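Clorkura Makers' Page for Young Builders
Building a hand that you hold in your hand
21 October 2020

Hello, young builders. In this text I want to explain how a gripper works and how you can build a simple one. A gripper is the part of a robot that takes hold of things. English is my second language, so I write slowly and I check my words, and you can also read slowly. If a word is new for you, look at the small word list at the end.

I belong to the shared workshop in Plevemthorpe. A shared workshop is a place where people bring their own projects and use the same tables and the same tools. Our present project has the name Belard. It is a pair of grippers without a robot. A person holds one in each hand and uses them in the way a robot would use its two hands.

Why would a person do this? Think of how you learned to tie your shoes. Perhaps an older person took the laces and did it in front of you, many times, and you watched the fingers. A robot can learn in a similar way, but there is a difficulty. Your hand has five fingers and soft skin, and the hand of a robot is often only two hard fingers. If you pick up a sock with your own hand, the robot can't copy you well, for it has no thumb and no little finger. When you pick up the sock with a gripper, you have the same kind of fingers as the robot. Then the lesson fits the pupil. 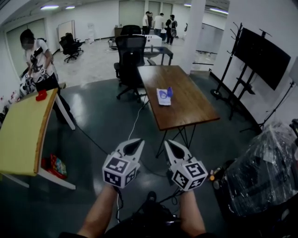

Now I will explain the parts, beginning with the fingers. A gripper of our kind has two. They move towards each other to close and away from each other to open. This is the same as your thumb and your first finger when you pick up a pea. Try it now. Pick up something small with only these two, and keep the other fingers folded. You will notice that you must turn your wrist more than usual. A person with a gripper must also do this, and after a while the wrist becomes tired.

The inside of a finger should not be slippery. If you hold a wet soap, you know the problem. The force that stops two things from sliding on each other is called friction. Smooth plastic against smooth plastic has little friction. So a builder puts a pad on the inside of the finger, of some material that holds better. In the beginning I tried to do it without pads, and my pencil fell on the floor each time. Then I glued on a piece from an old bicycle tube and the pencil stayed.

The second part is the body. All the other parts are fixed to it. A good body is stiff, which means it does not bend. It should also be light. Our first body weighed 400 grams. This does not sound like much, but please hold a bag of sugar with a straight arm and wait. The arm begins to shake. We made the walls of the body thinner and took away plastic in the places where it did no work. I was afraid it would break. It did not break, although one corner has a crack, and I repaired it with glue.

The third part is the marker. This is a square with a pattern of black and white blocks, and it looks a little like a crossword puzzle. A camera can find such a square very easily. Black and white are very different from each other, and straight edges are easy for a computer to find. When the square is far away, it looks small. When you turn it, it looks squeezed on one side. From the size and the squeezing, the computer can calculate where the square is and which way it is turned. If you put squares on the sides of a cube, the camera can still find one when you turn the gripper round.

You can test this with your own eyes. Cut a square of card and colour one corner black. Ask a friend to hold it on the other side of the room and to turn it slowly. Say each time which way it is turned. You will be right nearly always, and you didn't measure anything.

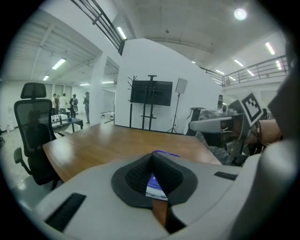

Let us go on to the building. You do not need a special printer or a computer for this one. My small niece's class in another town made them from card, and they worked well enough to pick up cotton wool. We call the card model Tô, and these are the things you need:

Thick card from a box
Two wooden clothes pegs
Two flat ice lolly sticks
Glue for wood
A piece of thin sponge
A ruler and a pencil
Scissors
A black pen

Ask a grown-up to stay with you when you cut the thick card. It is harder than paper and the scissors can jump.

Step 1. Take one clothes peg and look how it works. There is a spring in the middle. When you press the back ends, the front ends open. When you stop pressing, the spring closes them. So your gripper will be closed when it rests, and you must press to open it. Some real grippers work in the other way, open when they rest. Both are good.

Step 2. Glue one lolly stick on the upper half of the peg and one on the lower half, so that they point forward like a long beak. Use only a little glue and keep it away from the spring. Leave it alone for 20 minutes. I know this is long. You can make the marker in this time.

Step 3. For the marker, draw a square on the card, 5 centimetres on every side. Divide it with the ruler into smaller squares and colour several of them black. Do not make the pattern the same on all sides. If it is the same when you turn it upside down, then you can't know which side is up, and the computer can't know it either.

Step 4. Cut two little pieces of sponge and glue them on the inside of the sticks, near the tips. These are your pads.

Step 5. Fold a strip of card round the back of the peg to make a body, but leave space for your fingers to press. Glue the marker on top.

Step 6. Make the second gripper from the second peg. You will need two more lolly sticks, which I forgot to write in my list the first time I gave it to children, and there was some crying. So please take four sticks and not two.
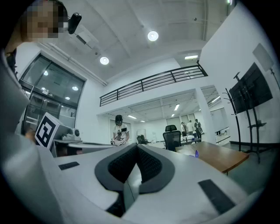

Practice comes after building, and it takes longer. First choose an object. It should be small, light and a little soft, and its colour should be easy to find on the table. At our wooden table there is a small purple object lying next to something white and crumpled, and purple on brown wood is quick to see even when the gripper is close to it. A brown thing on a brown table is a bad choice for a beginner. Soft things are kind to beginners too, for they change their shape a little when you squeeze and do not shoot away across the room, as a marble does.

Here are some exercises, from easy to difficult.

Pick up a ball of cotton wool with one gripper and put it in a cup.

Pick it up with the left gripper and give it to the right gripper in the air. This is called a handover. You must close the right one before you open the left one. Most children open too early.

Fold a paper napkin in two with both grippers. Hold one corner down and lift the other one.

Put a lid on a box. Choose a box with a loose lid. I needed 27 tries for this and my back was hurting, so do not be sad if yours does not work at the beginning.

When you practise, move slowly, and more slowly than you think is right. A camera takes many pictures, one after the other, and when your hand is fast the pictures become blurred, as a bicycle wheel does when it turns. Also try to do the exercise in different ways. Put the cup a little to the left, then a little farther away. If a robot sees only one way, it learns only one way, and then somebody moves the cup and the robot closes its fingers on the air.

Mistakes are allowed. When you drop the cotton wool, pick it up again and continue. A robot can learn from this as well, if it sees how you come back after a mistake.

Some questions which children have sent to us

Can I use metal pegs? Yes, but wood glue will not hold them. Ask a grown-up for a different glue.

My gripper opens to one side. What is wrong? Probably one stick is not straight on the peg. Pull it off gently before the glue is hard. If the glue is hard already, it is better to begin with a new peg.

Does a robot feel when it holds something? A simple one does not. Some have sensors in the fingers that notice pressure. Your peg has no sensors, but you feel the spring with your own fingers.

Can I paint it? Yes. Keep the marker only black and white, and do not use shiny paint on it, for a lamp will make a bright spot and the pattern disappears there.

Word list

Friction: the force that makes it hard for two things to slide on each other.
Gripper: the part that takes hold of an object.
Handover: giving an object from one hand or gripper to the other.
Marker: a pattern that a camera can find easily.
Sensor: a part that notices something, for example light or pressure.
Stiff: hard to bend.

The drawing for the card body is on the next page. Print it in full size, or the strip will be too short for your peg.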